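Notes from the folding bench

6/3/24

I promised last time that I'd write something about laundry, and a surprising number of you wrote back to say you were looking forward to it, which tells me plenty about the kind of person who signs up for the Sorar newsletter. So, laundry it is! I've spent most of the past few weeks holding a pair of control arms and teaching two robot arms to fold clothes, and I have opinions.

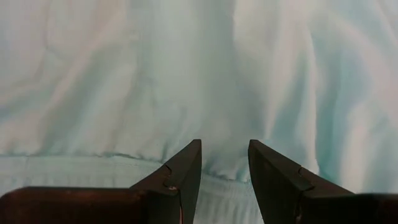
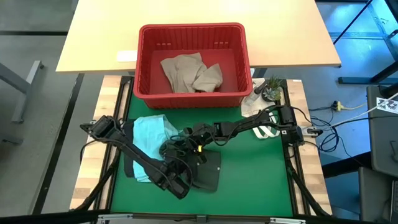
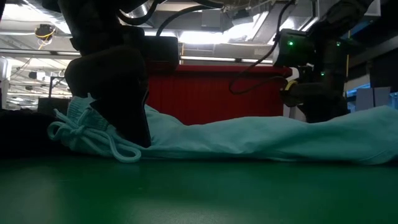

The project is called Cladesard (I didn't pick the name, and the person who did has moved on to other things). The idea is simple to say. I sit down, take hold of two small lead arms, and whatever I do with them, the big arms do too. Joint for joint, as close to right away as we can get it. I fold a garment, the computer writes down every position and every camera view along the way, and then I mess the garment up and fold it again. Do that enough times and you have something a model can learn from.

"Enough times" is the part everybody asks about. We set ourselves a target of 2,000 folds for the first round. As I write this we've kept 228. Kept is the important word there, and I'll get to the ones we threw out.

First, what it feels like, because I get that question even more. It feels like folding clothes in oven mitts while looking at your hands through somebody else's glasses. You have two fingers on each side and they only open and close. There's no sense of touch to speak of. When I fold a shirt at home my fingertips do all kinds of sneaky work, like rubbing two layers to find out whether I've picked up one or both. The arms can't tell me that. I have to look, and the place I most want to look is usually hidden behind a gripper.

That's what the wrist views are for, and I've gotten very fond of them. At first I ignored them completely and just watched the bench. Then I had a bad afternoon with a waistband, where I kept closing the fingers on air a hair above the cloth, again and again, and finally I put the wrist view up big on the screen next to me. Night and day. From up close you can see a seam come right up between the fingertips, and seams are wonderful things to aim for. They stand up a little, they don't slide around, and they tell you where you are on the garment. These days I tell anyone new on the bench to find the seam first and think about the fold second.

Pants are harder than shirts, by the way. I'd have bet money on it being the other way around. A T-shirt is mostly one big flat area with two flaps. Sweatpants have a thick end and a thin end, so when you bring one leg over the other the whole thing wants to twist toward the waistband. And then there's the drawstring. I have a real grudge against drawstrings. If you leave one lying out, it will find its way under the fold and make a lump, or it hooks around a fingertip and the whole garment follows your arm back up. My current habit is to press down gently just inside the waistband, hold there, and let the other arm do the traveling. Press with one, move with the other. It's slow and it looks fussy, but the folds come out a lot more alike.

Which brings me to the ones we threw out. I threw out 36 of my own before anybody had to ask me to. Some were plain failures, and those we keep in a separate pile anyway since we might want them later. The ones I really regret are the clever ones. Somewhere in the second week I got good enough to be bored, and I started improvising: flicking a hem over with one finger, or dragging a sleeve into place when I should have picked it up. They worked! The clothes were folded! But when the first small model was trained on that batch, it had no idea which of my five methods to use and would start one, stop, and drift off into another. It hovered. It was like watching me try to choose a sandwich.

So now we have a written order for every type of garment, taped up where I can see it. Flatten, find the seam, bring the legs together, fold up from the bottom, set it down. Same order every time. What changes is where the garment starts out and how crumpled it is, and there I try to be as messy as I can. I toss it. I ball it up. I leave a leg inside out now and then, which the team has asked me to please do less often until the basic version works. Fair enough.

A few things I've picked up, for those of you running your own setups (quite a few of you, judging by my inbox):

Start your recording before you move and stop it after you've let go. Early on I was clipping the ends to save space, and the model learned to finish a fold and then just hang on to it forever.

Pause a beat before you grip. I mean a real pause, long enough to feel silly. A person rushing into a grab gives you a blur of positions that doesn't teach much of anything.

Take breaks. My limit is 27 folds in one sitting, and I know that number because I went back and looked at where my recordings start getting sloppy. My shoulders agree with it.

And vary the clothes as much as your budget lets you. Dark fabric on a bright surface is easy on the eye, and I could feel myself reaching for it every time. Pale fabric under strong lights loses its creases on screen, so that's the stuff I now make myself do first, while I'm fresh.

There's a second half of the team working on a different way of doing all this, under the name Flavumlow, where you put the arm in a loose mode and push it through the motion with your own hands. I tried it for a day. For wiping a counter or opening a drawer, I loved it – you can feel the arm's weight and it's very natural. For cloth I found it hopeless, partly because I kept getting my own elbows into the camera views and partly because you really need both arms going together, and I only come with the two hands. Still, they're getting nice results on single-arm jobs, and I've asked them to write something up for a later issue so you don't only hear it from the laundry side.

If all goes well we'll be through the first round by October, and then the arms start on the clothes from our friends at Trajkovski, who have promised us a big mixed box with zippers in it. Zippers! I haven't even thought about zippers yet.

Send me your drawstring advice in the meantime. I read all of it, and I'm at the bench most mornings, so replies tend to come after lunch.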